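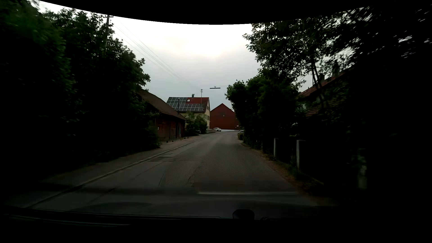
Research Skills

How to Read an Old Diary Without Believing All of It

Posted 5/23/24

Diaries get treated as the gold standard of historical evidence. Somebody was there, somebody wrote it down that night, case closed. I don't buy it, and I'd suggest you don't either until you've done the checks below. They work on a printed edition from the library or on a bundle of notebooks from a relative's attic.

You'll need a notebook of your own, a calendar for the years covered, and patience. The basic round takes me 9 evenings for an average volume.

Step 1. Find out what you are holding

A printed diary is rarely the diary. Read the editor's preface, all of it, including the dull part on "minor corrections." Look for words like selected, abridged, or arranged. The Prillberg edition I learned on runs to 2,000 entries and admits, in a footnote to the appendix, that a family member burned six of the original notebooks before the editor arrived. The jacket says "complete."

If the manuscript survives, find out where, and ask for scans of a few pages. Compare them line by line with the print. Start with a page where something embarrassing happens.

Step 2. Test the dates

Pick 15 entries spread across the whole run. For each one, check the weekday against your calendar. Then check anything public that gets mentioned: a funeral, an election, a bad storm. A slip here and there means nothing, as people lose track. A string of them in the same stretch suggests the entries were written up later, from memory or from somebody else's newspaper.

Watch for knowledge the writer shouldn't have yet. An entry in October that calls a cold "his last illness" when the man died in spring was not written in October.

Step 3. Look at the ink, if you can

Daily writing is messy. The pen changes, the hand gets tired, lines are squeezed in at the foot of the page. Three months in the same neat hand and the same ink is probably a fair copy. Fair copies are still useful, but you have to ask what was left out in the copying.

Step 4. Ask who was meant to read it

"I write this for no eyes but my own" is a line I have met in diaries that were later passed around the dinner table. Make a list of the people the writer never criticizes. Those are your likely readers.

Step 5. Get a second witness

Letters, account books, parish registers, court papers. Dull sources are best, having no reason to flatter anyone. The Howlader household accounts, for instance, show a purchase of mourning cloth two weeks before the diary from the same house reports the death as a shock. I still can't explain that one, and I distrust the people who say they can.

Step 6. Write down what you can't confirm

Keep a separate page for it. Mine is usually longer than the other one.

Next in this section: dating a letter that has no date on it.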